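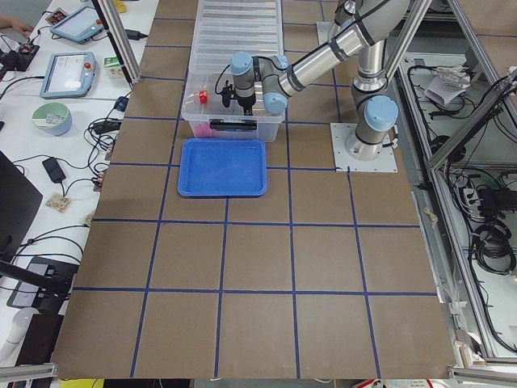
MEDIA RELEASE | Robotics and Automation

Robots learn to look again when the lid gets in the way

Researchers at the Furnden Robotics Lab in Cestcombe have developed a training method that helps robot arms keep working when the things they need are partly hidden, and the early results have the whole team excited.

The method, called Pimundale, tackles a problem anyone who has packed away a kitchen will recognise. A container is half open, the lid has slid to one side, and something you want is under it. People shift the lid or reach around it without a second thought. Robots trained on tidy, fully visible scenes tend to grab what they can see and stop there.

Pimundale gives a learning system two views of the same job, one from a fixed camera by the table and one from up at head height, and asks it to keep a running guess about what each view is missing. When the guess and the camera disagree, the system looks again before it moves.

"It sounds like such a small thing, looking twice," said project lead Pantelis Konstantinidis. "But the first time we saw the arm pause, check and then go for the right spot, the whole room cheered! We'd been working towards that behaviour since July."

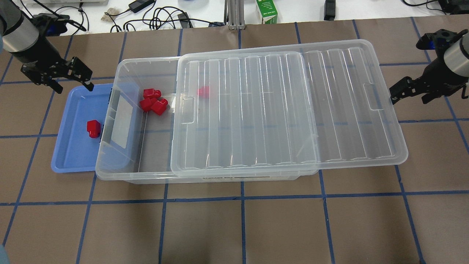

Partly covered containers were chosen as the main test because they confuse robots in several ways at once. Clear plastic lets the colour of whatever is behind it show through, and a frosted lid softens edges until an object loses its shape. A red block under the lid becomes a blurry pinkish square, while the blocks in the open part of the box stay crisp and glossy. The system has to work out that both are the same sort of thing, and that a lid hanging well past the end of the box is still a lid it can move.

In lab trials, the method was tried on 19 arrangements of boxes, trays and lids. The team's earlier system finished seven of them without help. The new one finished almost twice as many, using the same arms and the same grippers.

Training is quick, too. A new container needs only three short demonstrations from a human operator, and the team hopes to bring that down to two.

The next stage, supported by the Dhillon research fund, will move on to soft packaging and deeper bins, where the arms will have to cooperate more closely. The lab is also preparing its training recordings for release, so that other groups can try the method on their own equipment and tell the team where it falls over.

"We really want people to break it," Konstantinidis said. "Every odd container somebody sends us makes the next version better, and we've got plenty of shelf space left."

Media enquiries: Communications Office, Furnden Robotics Lab, Cestcombe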